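**Dish rack on the counter or in the sink?**

**wsadowski** - 19 April 2023 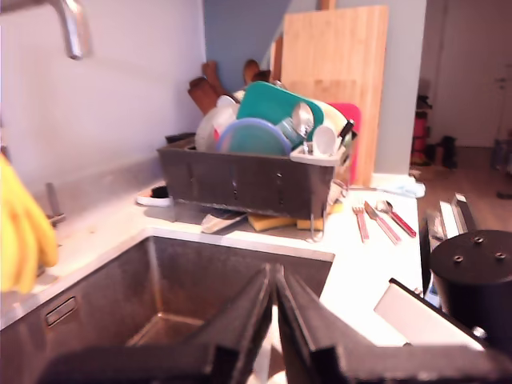

Current setup, rack to the right of the sink.

Counter is 48 inches end to end and the rack takes a lot of it. Two cutting boards, plates, cup, lids, spoons, it all ends up there. Thinking of an over-the-sink rack from Markell, 18 inches wide. Anyone have one?

**rami_s**

Had one for two years. It's fine until you need to wash a big pot, then you're moving wet dishes to the counter anyway. Keep what you've got.

**noura.d**

Disagree with Rami. I wash pots first and load the rack after. Got my counter back.

**rami_s**

I cook and wash as I go, so that order doesn't work for me.

**MarwanN**

Get the cutting boards out of there first. The teal one and the red one could stand against the wall on their own. Same with the wooden spoons - I dry mine in a jar.

**wsadowski**

Boards against the wall left a water line on the paint at my last place. The jar I can do.

**noura.d**

Put a folded towel under them. And measure the faucet clearance before you order, mine was tight.

**wsadowski**

Will measure tonight. Not buying before June either way.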